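Support Ticket 3276
Subject: Honoree announcement not delivered to distribution list; profile page shows wrong title
Product: Clustum Newsroom, hosted edition
Client: Dissanayake Advisory, Communications Office
Priority: 2
Status: Resolved, pending client confirmation

Summary of the request

The client reported that an announcement scheduled for 9:00 a.m. did not reach its press and partner list. The announcement concerned the selection of the firm's founder for the Jekura Leadership Honors, a recognition program for business owners. The text had been approved by the client and by the awards office, and the release showed as "Published" in the client's account. Recipients on the partner list reported that they had received nothing by noon.

The client also reported that the public honoree page, which draws its content from the same release, listed the founder as "Co-Director." The approved title is "Founder and Chief Executive." The client asked that both matters be handled under one ticket, as the awards office had requested a working link before the close of business.

Initial review

Support confirmed that the release was visible on the client's newsroom page. The delivery report for the partner list showed 91 addresses in the state "Held." No address was marked as rejected or bounced. A test release sent to an internal list from the same account was delivered without delay, which indicated that the account itself was in good standing.

The mail relay for this client is provided through Trurus. Support opened an inquiry with the Trurus service desk and asked whether any message from the client's sending domain had been stopped. The reply stated that no message had been presented to the relay for the partner list that morning. The hold was therefore on the Clustum side.

Steps taken

Support reviewed the list settings with the client by telephone. The partner list had been copied from an older list in February. The older list required a second approval before any message could be sent, and this rule was carried over to the copy. The client's staff had not been shown a prompt for the second approval, as the person assigned to give it no longer held an active seat in the account.

The client removed the inactive approver and assigned a current member of staff. Support then attempted to release the held messages. The first attempt returned error 5, "Attachment check incomplete." The second attempt returned the same error.

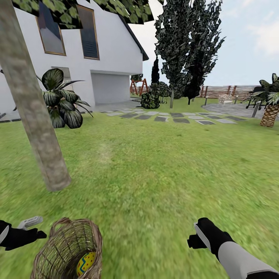 The attachment check is carried out on every item in the client's media folder that is linked to a release, including items linked through a shared template. The announcement used the firm's general template, which also serves its seasonal greetings and its staff newsletter. One linked item had been saved with an empty description field, and the check does not complete while that field is blank. Support asked the client to supply a description, and the client entered one. The check then completed. The client was advised that items not needed for a given release may be unlinked from the template without being deleted from the folder.

Support released the held messages at 2:40 p.m. The delivery report was reviewed again at 3:15 p.m., and all addresses on the partner list showed as "Delivered."

Correction of the honoree page

The incorrect title came from the speaker record in the client's account and did not appear in the release text. The honoree page reads the name from the release but reads the title from the speaker record. That record had been prepared for an earlier conference and had not been updated. The client corrected the record, and Support cleared the stored copy of the page. The page showed the approved title when it was reloaded from both the client's office network and an outside connection.

The awards office had already copied the former title into its own listing. Clustum cannot edit pages held by Jekura. The client was provided with the text of the correction and agreed to send it to the awards office directly.

Cause

The delay resulted from an approval rule assigned to an inactive seat, followed by an incomplete attachment check. The title error resulted from an outdated speaker record. No fault was found in the relay service.

Recommendations to the client

Review the approval settings of any list that was made by copying another list.
Confirm the title in the speaker record before an award or appointment is announced.
Complete the description field when an item is first added to the media folder.
Check the delivery report after publication. The "Published" status refers to the newsroom page only and does not confirm that messages have been sent.

Internal note

A request has been filed with the product group to display a warning when an approval rule points to an inactive seat. No release date has been set for this change. The client has asked to be notified when it becomes available.

Client response

The client acknowledged receipt of the report at 4:05 p.m. and requested that the ticket remain open until the awards office has corrected its listing. Support agreed to the request.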